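How I Clear the Snack Table After Movie Night (and Get It All Back in the Drawer)

Posted 10 Sep 2025

We have people over for movies a lot. Not fancy people, just whoever on Sutcliffe is free and likes popcorn, and by the time the credits roll the gray cabinet next to the couch looks like the floor of a bus. I used to leave it till morning. Then one morning in August I found a line of ants that ran from the back door all the way up the side of the cabinet, and that cured me of leaving it till morning.

So now I have a routine. It takes me 13 minutes if I don't stop to talk (I always stop to talk). A couple of you asked for it in the comments on the popcorn post, so I've typed it all out.

What you need

One trash bag, one paper bag or bin for cans, a damp cloth, a dry cloth, and a tray if you own one. I use a plain dish soap solution in a spray bottle, just a little squirt of soap and the rest warm water. I bought a 500 ml bottle of Judell surface spray once and it smelled so strongly of fake lemon that the next night's popcorn tasted like furniture polish. Back to soap!

Step 1: Open the drawer first

I know, it feels backwards. But my coasters, napkins and the little tongs all live in the top drawer, and if I open it at the end I'm doing it with wet hands and a bowl under my arm. Pull it open now and you'll also see right away if anything has fallen in. We once lost half a bag of pretzels in there for a week.

If you're a messy eater, or you live with one, lay a dish towel over the open drawer while you work on the top. Crumbs find an open drawer like you wouldn't believe.

Step 2: Get the bags and cans off the top

Everything tends to end up in one heap. Ours is always at the far left end, I think just from people shoving stuff over to make room for the next thing. You get a drinks can on its side, a crumpled chip bag squashed in underneath, and the clean bowl sitting there all on its own looking innocent.

Take the can first. Pick it up by the middle and keep it level until you know if there's anything left in it. I can't tell you how many times I've grabbed what I was sure was an empty and poured warm soda down my sock. Tip it out in the sink, give it a quick rinse, and put it in the can bag.

Then do the chip bag. Don't yank it! Those shiny bags hold on to crumbs in every fold, and if you pull one by the corner the whole lot comes flying out. Pinch the open end shut, lift it straight up, and drop it into the trash with the opening facing up. If it's hanging over the side of the cabinet, hold the trash bag right under it and let it slide in. 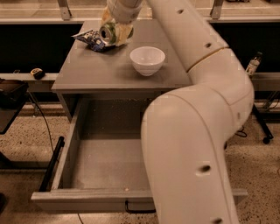
Step 3: Bowls

Check every bowl, even the ones that look empty. Salt and oil leave a film you can't see until it's under a lamp, and then it goes sticky by the next day. Kiyoshi Sakamoto, who hosts when I don't, swears you can just wipe them with a napkin. I have eaten from Kiyoshi's bowls and I'm telling you to wash them.

Ours are small white ones with a wide rim. I like them because you can carry two in one hand, and the base is narrow enough that they don't eat up the whole tabletop. Hot water, a bit of soap, turn them upside down on a towel. If you had caramel corn, let them soak while you do the rest.

Step 4: Wipe toward yourself

Start at the back and pull the cloth toward you, with your other hand (or the tray) waiting at the front to catch the bits. Push the drawer in nearly all the way before you do this part, or you'll be sweeping crumbs straight onto the napkins. Guess how I learned that.

Damp cloth first, then dry. On gray you don't see crumbs so much as feel them, so run your palm over it at the end. If it's gritty, go again. For dried soda rings I lay the damp cloth flat on top, go and wash the bowls, and come back. No scrubbing needed most of the time.

Step 5: Put the drawer back together

Open it back up, shake out the towel if you used one, and put things back where you'd want them in the dark. Mine goes napkins at the front, coasters on the left, tongs and bag clips at the back. I had a drawer divider from Ferkent for a while but it slid every time I opened the thing, so now I use the lid of an old shoebox. Works great, cost nothing.

Bag clips deserve their own spot, by the way. If they're handy, people will clip a half-eaten bag and there's a lot less to pick up later.

Step 6: Take it all out tonight

Trash to the outside bin, cans to the can bag in the garage. Please don't leave it by the door for the morning, see ants, above.

If you save cans for a charity drive, rinse them as you go. Our street is collecting for the Sinley playground and we're at 465 so far, with 1,000 as the goal, so if you're local and have a sack of them sitting around, leave a comment and I'll come get it. Rinsed, please!

Next up I'm going to write about getting butter out of couch cushions, as soon as I've managed to do it.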